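The white table, and the small things that live on it

I have been meaning to write about the table since before the holidays, and then it was January and I had no excuse left, so I made a big pot of tea and sat down with it. This will be a long one. Those of you who only come for the soup recipes can skip ahead to next time (there will be a leek one, I promise).

You may remember that when we moved from Lernitz I had a desk I was very fond of. It was dark and heavy and had belonged to my aunt, and it had so many little drawers that I could lose a thing in it for a whole winter. I once found a birthday card in the bottom drawer, signed and stamped, for a person who had turned forty two years earlier. I loved that desk and I gave it to Frauke Sauerland, who has the ceilings for it and who keeps sheet music in it now, and I only feel a pang when I visit her, and then she gives me cake.

So now I have moved on to a white table, flat and plain, with everything stored at the left side and the right side kept for working. I can't tell you how long I dithered over which side. Teodor Tveit was helping me, if you can call it helping when a man sits on a step stool eating your clementines, and he thought storage should go on the right because that's the hand I reach with. I thought about that for an entire evening. Then I tried it his way for a while and my elbow knocked something over every time I turned a page.

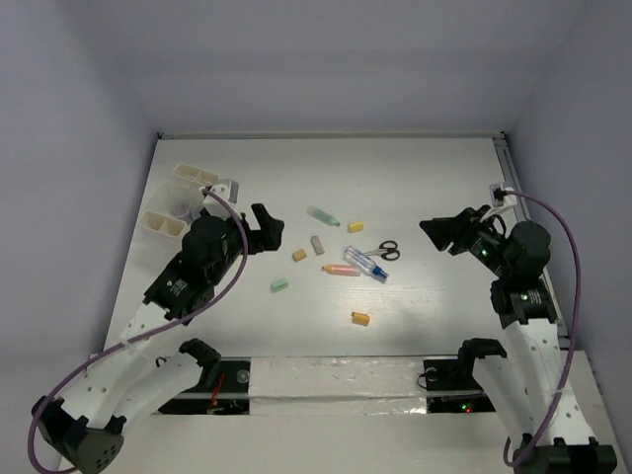

Left it is, then. My right hand gets the open stretch and my left hand does the fetching, and I've grown so used to it that I now reach left at other people's tables and come away with a fistful of somebody's napkin.

What I wanted to tell you about, though, is the small things. Large things are easy to put away. A big pair of scissors tells you where it wants to be, and a box of envelopes is practically its own furniture. It's the finger-sized things that do me in — the pens and the glue and the lip balm, the eraser with one good corner, the stub of tailor's chalk, all the little capped and lidded items that you buy because they cost next to nothing and then can never find. When I emptied the old desk I tipped them all into a shoe box, and the shoe box came with us on the move, and then it sat under the coat rack until Neelam Pathak asked me very kindly whether it was trash.

It was not trash! But I could see why she asked.

Neelam is the tidiest person I know, and what I like about her is that she doesn't make a sermon of it. She came over one afternoon with a bag of rolls and we went through the shoe box together, and she had a way of doing it that I've since used on the kitchen drawer and the bathroom shelf. She picks up one thing. She holds it up and says what it is out loud. Then it goes somewhere, and only after that does she pick up the next one. I am a handful person myself. I grab five things, put down two, forget what the other three were, and wander off to look for a bowl. One at a time felt so slow that I wanted to scream, and we were finished before the rolls were.

Most of it stayed, I'm afraid. I know the fashion is to get rid of nearly everything, and I did try, but I use these things. I write letters (real ones, I went through a pack of 400 sheets last year and I'm not even sorry) and I mend, and I wrap far too many parcels. What went out were the pens that only scratched and a great many caps belonging to nothing at all. I also let go of a roll of tape that had turned to amber, which I'd been keeping because the dispenser was nice, and then I threw out the dispenser as well and felt very modern.

After that came the question of how to group it all. My first idea was to go by use, so everything for letters together and everything for mending together. It sounds sensible and it lasted maybe three days. The trouble is that I don't remember things by use. I remember them by color. If you ask me where the glue is I will look at you blankly, but if you ask me where the little orange one is I can walk straight to it in my socks. My mother was the same. She used to send us to the cupboard for "the blue," and heaven help you if you came back with the other blue.

So I go by color, and I've stopped being embarrassed about it. The pale things are together, mints and whites and that washed-out pink you get on stationery from the shop in Grevberg, and the dark things are together behind them where they don't get mistaken for shadows. A bright cap is worth a great deal to me these days. My eyes aren't what they were, and the lettering on these small things seems to get fainter every year while I get older.

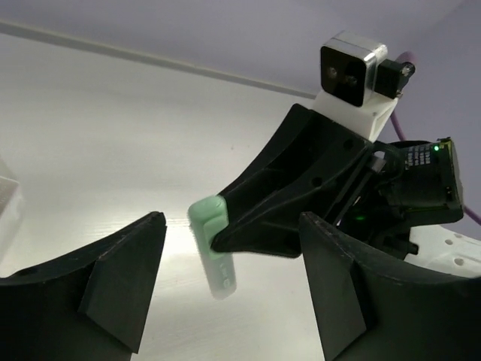
Soft mint-green on top, pale below, with faint gray lettering down its length.

I do have a weakness for mint-green. Uwe Hagedorn, who reads this and will recognize himself, once told me I would buy a parking ticket if it came in that color, and I've thought about it and he is right. My kitchen towels are mint, the bucket is mint, and I have a cardigan from the Prandberg flea market that has been every possible shade of it over the years, depending on the wash.

Anyway. The rule I've ended up with is a very small one, and you're welcome to it. When I take a thing from the left, I use it on the right, and before I get up for tea it goes home again. I don't do a grand clearing up at the end of the week. I used to, and I used to dread it so thoroughly that I'd go and defrost the freezer instead. Now it's just whatever is in my hand at the moment the kettle goes on. Some evenings I forget, of course, and I come down in the morning to a whole little village of caps and stubs, and then I put the village away before breakfast and nobody's the worse for it.

A couple of you wrote to ask whether a white table isn't a nightmare to keep clean. Well — it shows everything, I won't lie to you. Ink, crumbs, the ring from the cup I swore I wouldn't put there. But I found with the old desk that what I couldn't see I didn't wipe, and when we carried it out to Frauke's van in full daylight I was ashamed of it. A damp cloth, a bit of dish soap, and a dry cloth after, and for ink I go over it twice. Lourenço Vilela swears by a paste of baking soda for the stubborn spots, but he also swears by it for toothache and for pigeons, so I would try it on a corner first.

The other question was about drawers, and whether I miss them. I do, a little, mostly in the evening when there's company coming and I'd like to sweep the lot out of sight with my forearm. But I haven't lost a birthday card since, and I've bought exactly one glue stick where I used to buy one every time I passed the shop, because I could never believe I had any at home. I had so many at home. Neelam lined them up on the windowsill like organ pipes and took a photo to send to her sister.

Still to be sorted out are the rubber bands, which I have strong feelings about and no plan for, and the stamps, which Frauke says belong in the fridge (does anybody do this? please write and tell me). I'd also like to find something low to stand the rulers in. If you've got a rubber band method that works with a cat in the house, I would be so glad to hear it.

Leek soup next time. I have the leeks already, they're sticking out of the bucket by the back door.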